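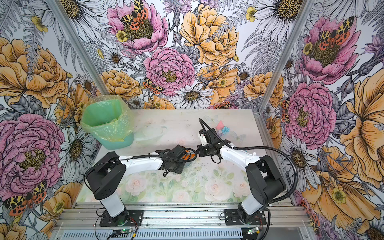 Figure 6-1. Neleo cell, both arms mounted on the front rail.

6. Routine Care and Re-Setup of the Neleo Cell

This section applies to the two-arm Neleo cell running the Brelatix controller with the Cluvurura table-clearing routine. It covers rail and base checks, cable routing, hand tool setup, and the bag station. For first installation, see Section 3. For controller errors, see Section 8.

Revision date: Tuesday, February 12, 2019. Replaces the January issue.

CAUTION: Support each arm by its upper link before removing power. The joints have no brakes. An unsupported arm will drop onto the table.

6.1 Rail and base plates

Perform this check every 1,000 hours of run time, and after any collision stop.

1. Move both arms to the park pose from the Brelatix service menu.
2. Support the arms and switch off power at the wall.
3. Try to rock each base plate by hand, front to back and then side to side. No movement should be felt.
4. Tighten the base plate bolts to 6 N·m. Work in a cross pattern.
5. Clear the slots in the panel below the rail with a dry brush. Do not use compressed air. It drives grit toward the circuit boards.
6. Check that the red and black leads at each board are fully seated.
7. Restore power and confirm that the indicator light on each board comes on.

Note: If a base plate was shifted or removed, the arm must be re-zeroed before the routine is run. See 6.5.

6.2 Cables

The two arms are not cabled alike. The left arm link carries a thin cable held in clips. The right arm uses corrugated conduit with a free loop between the gripper and the shoulder.

1. With power off, bend the right elbow through its full travel by hand. The conduit must not pull tight or get caught between the links.
2. Press each clip on the left upper link. Replace any clip that slides along the link.
3. Look for flattened or split conduit near the elbow. Replace the whole length. Tape repairs are not acceptable.
4. Leave the thin cables from the circuit boards loose enough that they can be lifted off the rail with one finger.

6.3 Gripper fingers and dustpan

Wipe the fingers with a dry cloth before teaching any grip. Oil or lint on the pads changes the closing position and the taught value will be wrong once they are clean.

1. Open the left gripper from the service menu.
2. Hold the dustpan with its handle between the fingers and the scoop pointing away from the wrist.
3. Close the gripper in slow mode. Keep your own fingers on the scoop.
4. Let go and run GRIP HOLD. The handle should not turn between the fingers.
5. Store the closing position under the tool name PAN.
6. Move the pan to the bin and set the dump point. Keep the scoop at least 2 mm clear of the bin rim at its lowest point.

CAUTION: Do not raise the grip force to cure a turning handle. Check the finger pads first.

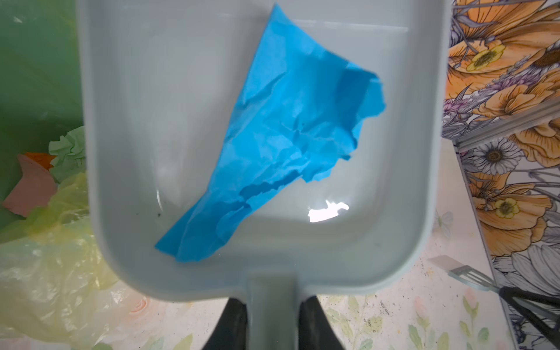
Can the same stored grip be used if the dustpan is replaced with another model?
Only if the handle has the same thickness and shape. For any other pan, delete the PAN entry and teach the grip again from step 1.

After storing the grip, run the dump motion at slow speed with an empty pan, then again with one sheet of crumpled paper. If paper stays in the pan, lower the handle angle setting in small steps. Large changes can push the front lip into the bin liner.

6.4 Hand broom

The broom is taught in the same way as the dustpan and stored as BROOM. Two extra settings apply: bristle height and stroke length.

1. Grip the broom on the narrow part of the handle, below the head.
2. Lower the wrist until the bristle tips just touch the table. Store this as the zero height.
3. Lower a further 2 mm and store this as the sweep height.
4. Set the stroke length. The factory value is 216 mm.
5. Run one stroke with the table clear of tools and watch the bristles. They should bend evenly across the head. If only one side bends, the wrist is rolled. Correct the roll angle and repeat from step 2. 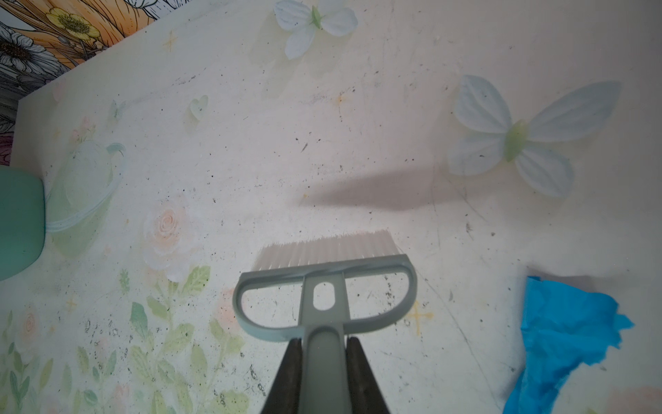 Fine grit is harder to move than paper or cloth, and a single stroke will often leave part of it behind. Use repeat strokes over the same path before changing the sweep height. Setting the height too low flattens the bristles, which then ride over the grit, and a flattened broom does not recover well.

Replace the broom when the bristles stay bent with no load on them. Bíró replacement heads fit the standard handle but are slightly taller, so the zero height must be stored again.

Wipe the table by hand at the end of each shift with a damp cloth. Do not use solvent on the printed surface.

6.5 Re-zeroing an arm

1. Clear the table. Take the bin out of the cell.
2. Select ZERO ARM and choose LEFT or RIGHT.
3. Move the arm by hand to the zero pose shown on the Brelatix screen.
4. Hold it still until the countdown ends.
5. Repeat for the other arm if its base plate was also moved.
6. Run the gap test. The arms approach each other over the middle of the table and stop. If they touch, press STOP and start again at step 2.

6.6 Bag station

The bin stands in the back left corner of the table, within reach of the left arm. The bag must be folded over the rim all the way around. Loose plastic at the mouth can be picked up along with the item being dropped.

1. Fit the bag and press it down against the bottom of the bin.
2. Set the bin in the corner.
3. Run DROP TEST with a light item such as a sheet of thin plastic.
4. Check that the wrist camera view is not blocked by the bag at the release point.

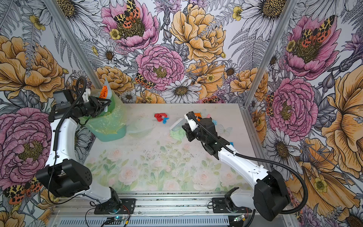 Figure 6-2. Left gripper holding a plastic sheet at the mouth of the bag.

If the item clings to a finger after release, turn on SHAKE in the drop menu. Start with one shake. Thin film may need two. Replace the bag before it is full to the rim, and repeat step 4 each time.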